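Trulivex Signing and Custody Rollout
Progress report to the Mabuza Fund, period ending February
Prepared by Ehsan Marwat, project lead

Status

The project is on schedule for two of its three workstreams. Electronic signature is live for all supplier contracts. Identity checks are live for new growers and in testing for existing ones. Long-term custody of signed documents is behind plan, and the reasons are set out under the custody heading. Spending is within the approved budget, and we are not asking for a change to it.

Background for new readers

The grant pays for moving the produce cooperative's paper agreements to digital signing. Before the project started, each grower signed a paper supply contract at the start of the season, plus a price addendum whenever terms changed. Paper copies were mailed or driven to the office, scanned, and filed by hand. Disputes over which version applied took up a good deal of staff time, and two of them ended with the cooperative paying under terms it could not prove had been replaced.

Trulivex is the signing platform. Javach is our existing records system, which holds grower accounts, payment details, and delivery history. Sirach is the archive provider that will keep the signed originals and their evidence files after the contract period ends.

Electronic signature

We sent 1142 documents for signature during the period. Of these, 1003 were signed and returned complete. The rest are either still open, were withdrawn by us because of a pricing error, or expired before the signer acted on them.

The expiry window was set at 7 days when we launched. This was too short. Growers in harvest do not check email every day, and several called the office after the link had stopped working. We have changed the window to 30 days and added one reminder at the midpoint. We have not yet had a full cycle under the new setting and will report on it next time.

Signing from a phone works well on current models. On older phones the final page sometimes loads without the signature button. Trulivex support has reproduced the problem and given us a workaround, where the signer opens the link in a different browser. A proper fix is promised but we do not have a release date. Until it arrives, the office offers in-person signing on a tablet at the front counter from 8 a.m.

The Spanish version of the signing page went live late in the period. The translation of the consent text was reviewed by our attorney. The email templates are still in English only, and that is the next item on the list.

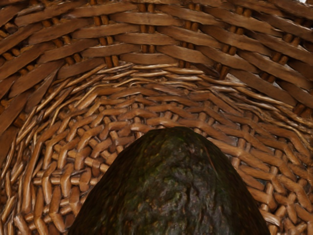
Avocado in a wicker basket. 

Identity checks

Every new grower now goes through an identity check before the first contract is sent. The check asks for a government ID and a short selfie video. A grower who does not want to do this online can bring ID to the office, and a staff member records the check in Javach by hand.

The main problem has been name mismatches. Many growers are registered with us under a farm name or a shortened first name, while the ID shows the full legal name. The platform treats this as a failed match and stops the process. We wrote a short procedure for staff to review these cases, and we are cleaning up the names in Javach as contracts come up for renewal. We considered doing the cleanup all at once and decided against it, as it would have pulled two people off payments work during the busiest weeks.

Existing growers are being tested in a small group before we open the check to everyone. Feedback from the group so far has been mostly about the video step, which people find awkward. One grower asked what happens to the video afterward. The answer was in our privacy notice but hard to find, so we moved it to the first page.

Custody and archive

This workstream is behind. The plan was for signed documents to pass from Trulivex to Sirach each night, together with the audit trail and time stamp. The transfer itself works. The trouble is in the index. Sirach files each document under the grower account number, and Javach drops the leading zeros from that number when it exports. Documents for the affected accounts arrived in the archive without an owner and had to be matched by hand.

No documents were lost. We compared the archive against the signing log and every completed document was present. Still, we stopped the nightly transfer once we understood the cause and did not want to restart it with the same fault in place.

The Javach export has been corrected and is being tested now. In the meantime signed originals stay on the Trulivex platform, which keeps them under the same retention terms we agreed for the first year. The delay does not affect whether the contracts are valid.

We also still need a decision on how long to keep documents for growers who have left. Our attorney has recommended keeping the contract and the audit trail for the full limitation period and deleting the identity video sooner. The board will take this up at its next meeting.

Training and support

All office staff have completed the basic training. Field representatives have had the first session but not the second, which covers what to do when a signer refuses digital signing or needs another person to sign under a power of attorney. That session was postponed when the trainer was unavailable. It has been rebooked.

Most support calls concern expired links, forgotten email passwords, and messages going to the spam folder. We now ask for a cell phone number at registration so the link can go by text message as well.

Budget

Licence and setup costs came in as quoted. Training is underspent because of the postponed session. Staff time on the archive is over the estimate, and we have covered the difference from the cooperative's own funds. The Spanish email templates will be paid for out of the existing translation line.

Risks

The phone display problem depends on the vendor, and we have no control over the date. If it is still open when the next round of price addenda goes out, we expect heavier use of the office counter and may need an extra tablet.

The name cleanup could slow down renewals if too many accounts need review in the same week. We are spreading the renewals out where contract dates allow it.

Next period

Finish testing the Javach export and restart the nightly transfer to Sirach.
Open identity checks to all existing growers.
Translate the email templates and the reminder text.
Hold the second training session for field representatives.
Bring the retention schedule to the board.
Report signing results under the new expiry window.

Copies of the signing log summary and the privacy notice are available from the project office on request.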